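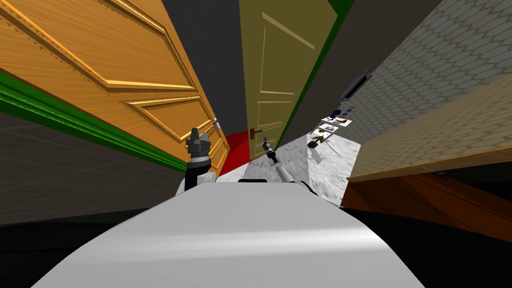
Quiénes somos

Kustow es una agencia inmobiliaria con oficina propia en el barrio de Hellura. La abrieron Jawad Mengal y Hervé Cordier, que antes habían trabajado juntos en la administración de fincas. Hoy somos 8 personas entre ventas, alquileres y gestión documental.

Trabajamos con viviendas de segunda mano, obra nueva y locales pequeños. En este momento tenemos 115 inmuebles en cartera, la mayoría en Hellura y en la zona de Corier, donde se están terminando las dos últimas fases de la urbanización.

Qué hacemos

Valoramos la vivienda con una visita y un informe por escrito. Revisamos la nota simple, el certificado energético y los recibos de comunidad antes de publicar el anuncio. Acompañamos a comprador y vendedor a la notaría y nos ocupamos del cambio de suministros.

En alquiler, redactamos el contrato, hacemos el inventario y tramitamos el depósito de la fianza. Los honorarios figuran en la hoja de encargo que se firma al empezar.

Horario

Atendemos de 9:30 a 14:00 y de 16:30 a 19:30. En agosto abrimos solo por la mañana. Las visitas a pisos se conciertan por teléfono o desde la ficha de cada inmueble.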